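3.2 Kitchen task in simulation

The student team (four undergrads, one semester, supervised by Ayman Gaber) built the kitchen task in Nandau first, before any time on the real arms. Reason was mostly scheduling. The lab robot is shared with the Clullwood course and slots are short. In sim anybody can run the task from a laptop, late evening included.

Task is simple on paper. One arm holds a tool over the counter, the other stays free. Operator drives both arms from the robot's own viewpoint, no outside camera. We kept the onboard view on purpose, tilt and all, so that the policy trains on the same kind of input the operator had. Counter clutter is placed by hand in the scene file and then jittered at each reset.

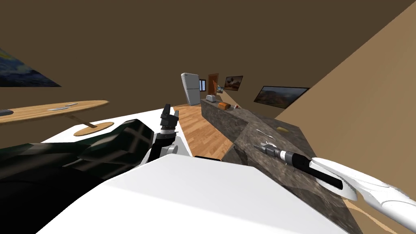 Figure 4. Onboard view in the simulated kitchen. Right arm holds the black-handled tool just over the countertop; left gripper open and empty. Sponge and white utensil on the counter, toaster and bread further back.

Each run was capped at 4000 steps. The first version used 2000 and operators kept timing out during the approach, specially new ones. Logging at 10 Hz, joint positions plus the rendered view. Runs where the tool was dropped are kept in the set but flagged, see Table 2.

Two problems. First, contact between the thin tip and the marble was unstable, the tip would sink in a little and then jump. Smaller physics step helped, at a cost in speed. Second, the free arm. Students tended to forget it, so it drifts in to view or just sits there for most of a run, and an early policy learned exactly that. We now ask operators to park it before starting. Dambrauskienė gives a similar rule for two-arm teleoperation, we came to it seperately.

Transfer to the Pavatel arms is covered in 3.3. Grip pose had to be re-tuned there, the rest of the pipeline was left alone.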